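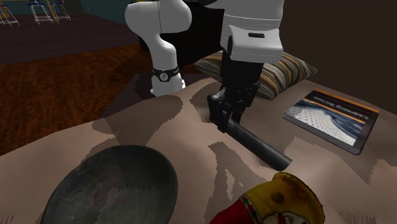 # Zusis – clutter scenes for grasp prediction

Hello! I'm Rogério Teixeira, and this is the data card for Zusis, a set of simulated manipulation episodes I put together while I was at Limthorpe. It began as a side job for a different paper and rather took over my spring.

Last updated April 23, 2020.

## What's in it

- 1114 episodes, all rendered in simulation, all with a single arm
- 78 object models (household bits: containers, dishes, books, pillows, long thin things)
- 500 frames per episode at most, fewer if the grasp finishes early
- per-frame joint angles, gripper opening, object poses and contact flags

The objects sit on a crumpled cloth instead of a nice flat table. I wanted the surface to be a nuisance. Things end up tilted, and a planner that assumes "up" is always up gets caught out quite quickly (mine did, for weeks).

## The question I was asking

Can you tell from the early frames whether a grasp on a long, thin object is going to slip? Cylinders are my favourite here – grab one near the end and the weight of the rest wants to swing it round, and if there's a container under the far end you've got a second contact to worry about as well.

The method is pretty plain. I train a small network on the joint angles and a cropped view round the fingers, and it gives a slip score for each frame. Then I compare that with a baseline that only sees the gripper opening.

## What I found

On the 113 held-out episodes the cropped view beat the baseline nearly everywhere, and by the most when the grasp was well off centre. With short, squat objects there was hardly any difference, so please don't bother with the bigger model if that's all you're picking up.

One result I still can't explain: swapping the floor and wall textures hurt the scores more than swapping the cloth did. The crop barely includes the floor! If you work out why, do write to me.

## Known problems

- Shadows are low resolution. You get stair-stepped edges and odd spiky bits on the cloth. I left them in, and a model trained only on this set may well learn to like them.
- The cloth is a fixed mesh. It doesn't give when something lands on it.
- The camera is close in, so parts of the arm and the nearer objects often go out of view. Use the pose files if you need the whole layout.
- Lettering on some objects can come out the wrong way up, so don't use this for reading text.
- Friction values in the March version were wrong for the dishes. If your copy has no `friction_v2.json`, bin it and download again.

## Getting started

```
python unpack.py --split train
python view_episode.py --id 12
```

The viewer wants a fair bit of memory. Add `--half` if your laptop starts wheezing.

## Splits

Split by object, so nothing you test on turns up in training. Please keep it that way if you report numbers – the random split looks lovely and means very little.

## Thanks

To the Lulteck lot for the render time, and to everyone at the Toledo workshop who asked awkward questions about my contact flags. You were right, and they're now stored per finger.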